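Country & Roots Music / Live Events / Thread
Reading time: 4 min

The Ernmont Country Music Association has an update for members, ticket holders and visiting artists on the 2023 festival program. Details follow in this thread. (1/14)

The Saturday-night headline concert will move from the Plamine Showground to the Merkel Theatre. The showground's main stage roof did not pass its structural inspection, and repairs cannot be finished before the festival opens later in August. (2/14)

The Merkel has a smaller capacity than the showground. All 2,219 tickets already issued for the headline concert remain valid, and the concert will now be presented as two performances on the same day, one in the afternoon and one in the evening. (3/14)

Ticket holders will receive an email asking which performance they prefer. Preferences will be honoured in order of original purchase. Anyone who has not replied by the closing date given in the email will be placed in the evening performance while seats remain, and otherwise in the afternoon. (4/14)

Refunds are available on request to those who cannot attend at either time. The booking fee will be included in the refund. Tickets bought through a third-party reseller must be taken up with that reseller. (5/14)

The songwriters' round stays at the Meinecke Hotel, in the upstairs dining room. Entry is by festival wristband, and the room is licensed for 70 people. Once it is full, admission will be on a one-out, one-in basis. (6/14)

We have been asked whether artists will be available to meet their fans, as in past years. They will. The signing table will be in the Merkel's side foyer for up to 40 minutes after the afternoon performance. There will be no signing after the evening performance, as the theatre must be cleared for the late changeover. (7/14)

Please limit items for signing to two per person. Instruments may be signed at the artist's discretion. Vinyl, CDs and songbooks will be on sale in the main foyer, and the merchandise counter accepts cards and cash. (8/14)

A reminder on privacy. Several of our visiting performers are staying with local families, an arrangement this festival has relied on since its first program. We ask patrons and media not to approach private homes. Interview requests should be sent to the festival office, which will forward them to the artist's management. (9/14)

The talent quest goes ahead at the Plamine Showground pavilion, which is a separate building and is not affected by the stage closure. We have accepted 39 entrants across the junior, open and heritage sections. The running order will be posted on the pavilion door and on this account the evening before. (10/14) 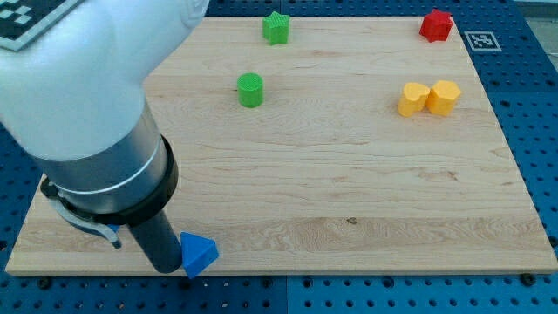

Entrants should report to the pavilion desk half an hour before their section begins. Each may perform two songs, one of which must be in a recognised country, bluegrass or bush ballad style. A house band is available, and charts should reach the musical director beforehand. Backing tracks are permitted in the junior section only. (11/14)

A shuttle bus will run between the showground car park, the Meinecke Hotel and the Merkel Theatre on both days. Parking near the theatre is limited to accessible bays – please have your permit displayed. Camping at the showground is unchanged, and campers may keep their allocated sites. (12/14)

Low-backed folding chairs bought or hired for the outdoor concert will not be needed at the theatre and cannot be taken inside. Chairs hired through the festival will be refunded automatically to the card used. (13/14)

The Association thanks the Merkel Theatre for making its stage available at short notice, and the artists who agreed to perform twice – their crews have a long day ahead of them. Further questions may be sent by direct message or put to the festival office during business hours. (14/14)

Posted 8 August 2023

Contact the festival office | © Ernmont Country Music Association | Back to top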